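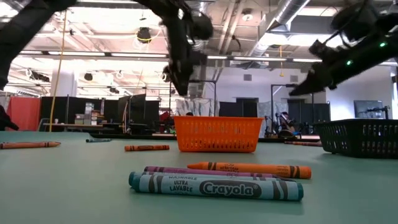 Ticket 133 — Crayon marks on long table, activity room
Status: open
Priority: low
Location: Romton building, activity room

First message, 9:40
Hello. I write about the long green table in the activity room. After the crayon hour there are wax marks on the top, mostly orange and purple. The crayons are the washable Crayola kind, the fat ones, so I expected the marks to go away with water. They became lighter but they did not go away. Also, the crayons do not stay in the baskets. They end up all over the table and then they roll to the floor, where people step on them. Please advise on both things.

Reply from Issa supplies desk
Thank you for the report. Which cleaner did you use, and was the water warm or cold? Please also tell us if the marks are on the flat part or in the small scratches.

Answer, 11:50
Cold water and a paper towel. No cleaner. The marks which stay are in the scratches — on the flat part I can feel nothing with my finger.

Reply from Issa supplies desk
Please try this: warm water, one drop of dish soap, a soft cloth. Leave the wet cloth on the mark for nine minutes, then wipe along the scratch and not across it. Do not use the rough side of a sponge. If a shadow of color remains, repeat one time with the Lurkus table cleaner from the hall closet.

Answer, next morning
I did the steps. Orange is gone completely. Purple is gone in all places except one, near the short end. I did not find the Lurkus bottle, the closet had only the floor product, and I did not want to risk it.

For the baskets: the orange one has small openings in the sides and I thought the crayons fall through, but I tested with a fat one and it does not pass. So the basket is not guilty. The crayons are simply not put back.

Reply from Issa supplies desk
A new Lurkus bottle is ordered with the Isura delivery in June. For the rolling, you can put a folded towel along the edge while the crayons are out. We keep the ticket open until the last purple mark is treated.

Answer
Towel is in place since today. I will write again when the bottle comes.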